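ハンド付きロボットアームの導入予算を組む手順

最終更新:8月 文責:中島(設備計画)

このページでは、多指ハンドを備えたロボットを室内の作業スペースに導入する際の、見積依頼前の整理から発注までの手順をまとめる。対象は、初めて設備費の申請書を書く担当者である。機種選定の技術的な比較は扱わない。Clerndale拠点での導入計画をもとにしているため、社内様式の番号などは各拠点で読み替えること。

1. 作業を書き出す

カタログを取り寄せる前に、対象作業を一つずつ動詞で書く。「カードを取る」「仕切りに入れる」「隣の区画へ移す」の粒度でよい。「仕分け全般」のような書き方では、販売会社側は最も高い構成で見積を返してくる。

各作業について次の項目を埋める。

対象物の最大寸法と最小寸法
対象物の厚み(薄物は別行にする)
置き場所の高さ
1回あたりの許容時間
失敗時に人が介入するかどうか

薄いカード類を扱う計画では、厚みの行が価格に最も効く。指先の部品を交換式にするか、治具側で対象物を立てておくかで、ハンドの等級が一段変わる。治具で済むなら治具を先に検討する。

2. 床面と可動範囲を確保する

アームの公称リーチだけで面積を計算してはならない。ハンドを含めた先端までの長さを使い、肘が外側に張り出す姿勢も加える。Hapetaの計画では手首までの寸法で図面を引いたため、区画を引き直すことになった。

区画は床に実寸で示す。カーペット床の場合、テープの端が浮きやすいので、貼り替え分を消耗品費に入れておく。機器の配線経路は区画とは別に図面へ描き、人の通路と交差する箇所に印を付ける。

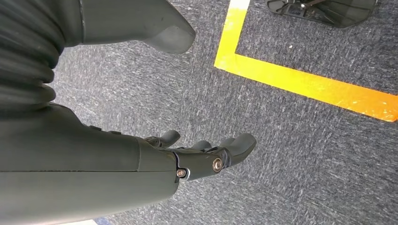 図1 カーペット上に伸ばしたアームとハンド。右上は黄色の床テープの角。

区画の寸法が決まったら、次の順で確認する。

(1) 電源の位置と容量
(2) 非常停止の操作位置
(3) 作業机の天板高さと奥行
(4) 操作者の椅子を引いたときの後方の余裕

天板の奥行は900 mmを上限として計画した。これを超えると奥側の対象物に届かない姿勢が増え、台座のかさ上げが必要になる。かさ上げ台は本体見積に含まれないことが多い。

3. 費目を分ける

予算書の費目は次の9項目とする。統合すると、後の変更時に差額の説明ができなくなる。

本体(アーム、胴体、制御装置)
ハンド(左右別に記載)
予備部品(指先、ねじ類、ベローズ等の保護部品)
机、台座、治具
通信機器
安全関連(床表示、停止装置)
搬入と据付
教育
保守契約

ハンドの予備部品は本体の付属品として扱わないこと。指の関節と指先は消耗の速さが異なるため、価格表も別々に請求する。Flirkmontから受け取った初回の見積は「ハンド一式」の1行のみで、関節部の単価を得るまでにやり取りを4回要した。依頼書の段階で内訳書式を添付しておけば短縮できる。

保守契約は年額だけで比較しない。代替機の有無、部品の返送料の負担、停止時の初動時間を同じ表に並べる。初動時間が「営業日」表記か「時間」表記かも揃える。

4. 周辺の小物を積み上げる

本体価格に目が行くと、周辺の小物が抜ける。仕切り箱、カード類、延長ケーブル、結束材、モバイルルーターの通信料、予備の椅子は、単価は低いが点数が多い。Fesassideでは小物を予備費から支出し、6か月で予備費の枠を使い切った。小物は独立した明細とし、単価、数量、更新周期の3列を設ける。

治具や仕切り箱は、初回から既製品の高価なものを買わない。薄い板で組んだ試作品で仕切りの幅と高さを決め、作業が固まってから発注する。試作品の段階で区画の寸法を2種類用意しておくと、比較が一度で終わる。 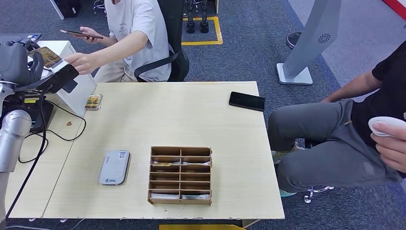 人員の費用も同じ明細に載せる。操作と記録を一人で兼ねる計画は、書面上は安く見えるが、段取り替えのたびに記録が途切れる。最初の期間は二人分の工数で積算し、実績を見て減らす。机の周囲に着席する人数が決まれば、椅子の脚の可動域と足元の空間も床面図に反映できる。手順2の図面へ戻って修正すること。

通信については、拠点の無線網に接続する場合と、独立した回線を用意する場合の両方を見積もる。情報部門の承認に日数がかかる拠点では、独立回線を立ち上げ期間の費用として計上しておく。

5. 見積を取り、比較する

依頼書には手順1の作業表、手順2の床面図、手順3の費目表を添付する。三点が揃わない依頼書は出さない。回答期限は全社同一とし、質問への回答も全社に同文で送る。

比較表では、税、送料、据付費を含む総額と、2年目以降の維持費を分けて記載する。値引きは費目ごとに記入させる。総額からの一括値引きは、仕様変更時に扱いが曖昧になる。

為替条件のある見積は、換算日と有効期限を必ず転記する。期限が申請の決裁日より前に来るものは、再発行を依頼してから表に載せる。

6. 発注と検収の条件を決める

検収条件は手順1の動詞をそのまま使う。「正常に動作すること」は条件として使えない。対象物、回数、許容する失敗数を書き、試験に使う机と治具も自拠点のものを指定する。

支払いは据付後と検収後に分割する。一括前払いを求められた場合は購買部門に回し、担当者の判断で受けない。

費目表の書式に関する問い合わせはAnahera Katene、床面図の書式はNkrumah Agbekoまで。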